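Table rules for letter sorting: a gallery from the Dornstead bench

04/05/2023

We were asked to put our house rules for pick-and-place work on one page, next to a view of the work they are meant to govern. The job is dull to describe. A two-fingered gripper, a plate, and a set of foam alphabet letters that have to end up on it. The rules took longer to agree than the setup took to bolt together, and I am still not convinced that all of them earn their keep.

The version in force is the fifth. It started as a page from Inthanon, written for a bench twice the size of ours, and somebody at Brerker then added a good deal about signatures. What follows is the part people use, with my grumbles left in.

Rule one: start every run from a layout you could set up again. That sounds fine until you try it with soft letters. They get turned every which way, and "the same layout" comes to mean whatever the person on shift thinks is close enough. The Laveo checklist asks for a match "by eye". I would like to know whose eye. In April we had two people set the same layout and then compared the results, and the difference would have made any claim about repeatability look silly.

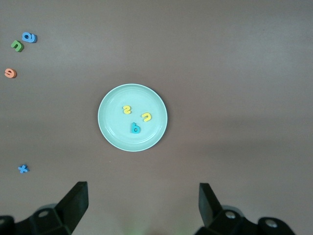
Rule two is clear space around the target. Anything lying close to the plate is an invitation for a fingertip to nudge it on the way down, and a nudged letter gets logged as nothing at all, because the log only has boxes for picks and drops. Keep the loose pieces well to one side. I have no quarrel with this one, except that it makes the task easier than it will ever be on a real bench, and the success figure should say so in the same sentence.

Which brings me to the figure. The last report gave 87 per cent. Run the same sheets through the stricter reading, where a letter hanging over the rim counts as a miss, and you get 81. Both numbers are fair if you print the definition beside them. Only one of them got into the slides, and you can guess which.

Rule three: say what counts as done. "On the plate" is too loose. Ours now reads "resting inside the rim, released, gripper withdrawn", and a letter lying sideways or upside down passes. Some people want the letters upright so that they can be read. Fine, but that is a different task and it needs its own sheet - please don't change the target halfway through a batch and carry on with the same totals.

Rule four, hands. No reaching over the table while the arm is enabled, even to straighten one piece. Everybody agrees with this in meetings. The standard we borrowed it from covers the matter in a long paragraph about risk assessment, and I doubt that the paragraph has ever stopped anyone. A stop button within reach of the person setting the letters does more good, and so does the habit of pressing it first.

Rule five: check the fingertips before the first run and after any knock. Look at the pads, look at the screws, write down that you looked. I used to think the writing down was for show. I still half think so, but a tick with initials does at least tell you which batch to throw away if a screw is later found loose.

Things we dropped from earlier versions: the fixed colour order for the letters, which made no difference to any result we could find, and the weekly review form, which came back with the same answers each time.

Comments on version five go to the Dornstead bench address. Please say which rule you mean and what you would put in its place.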